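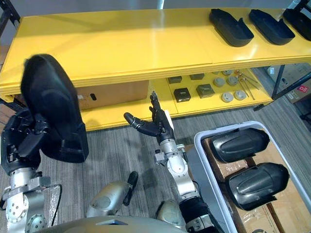
One player on the Drillalura forum wrote last February that the hint button had ruined the game for him, and that he only noticed after he had finished the whole first chapter without solving a thing. Start with that. Pause.

My claim tonight: most hint systems in mobile puzzle games are shortcuts to the ad break. Show of hands, who has tapped a hint by accident?

Flomov first. Six hints free, then a video for each one. The store page calls this "player support." I have doubts. The third hint usually repeats the second in longer words — check it yourselves on level 7.

We use cookies to improve your experience on this site. Accept all | Manage settings

Next, Gomdale. They say hints are "adaptive." I played the same board three times, badly, then well, then with my eyes mostly on the TV. Same hint every time. Don't be mean about it, small team.

Khosravi does one thing I like: the hint points at a region of the board and then shuts up. You still have to do the work. It can take up to 3 minutes to recharge, and people complain. Let them.

Expected pushback: "casual players just want to get through." Maybe. I'd like to see the numbers, and so far I've been shown a slide with an arrow going up and no scale.

Skip the walkthrough site bit if running late.

Last slide, then questions. Repeat each question into the mic.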